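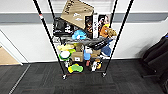
**Is it normal to have to prove you did alcohol training before you can join a society?**

Posted by Plikeo, 17 February 2018

I'm a second year and I've just been told I can't come on the pledge weekend (we're a sort of sorority-ish social society, it's a long story) until I've done a two-hour alcohol awareness session and handed in the slip. It costs 10 pounds! I barely drink – a cider at the end of term is my limit – so I'm a bit put out. My flatmate is in the rowing club and hers didn't ask for anything. Can they really make me? And has anyone sat through one, is it just somebody reading slides at you?

---

**Werusen**

Yes they can, if it's in the society's rules, and I bet it is. Ours has been the same ever since we moved under the union's insurance. I moaned about it too and then I went, and it was much better than I expected! We had a nurse in who spent most of it on what to do for somebody else, which I hadn't thought about at all. How to put a person on their side, why you don't leave them to "sleep it off", what slow breathing looks like, when to ring 999 (earlier than you'd think, she was very firm on that). She also said coffee and cold showers do nothing, and I'd have sworn by the coffee.

Barely drinking makes you more useful in my book, as you'll be the one who notices. Ask about the tenner though. I got mine back from the welfare fund by emailing them a photo of the receipt, it took until July but it did come. There were 86 of us in the room, so get there early if you want to hear anything.

---

**Jistadik**

did mine online, clicked next a lot, passed. boring but free. check if your uni does that one

---

**Ghasemi**

Don't just click through it, please. I was on a night out in my first year where a girl on our corridor went grey and clammy and we all stood about arguing over whether we'd get in trouble. She was fine in the end, but I still think about it. Most places won't punish you for calling for help – look up your own uni's policy, and save the campus security number while you're at it.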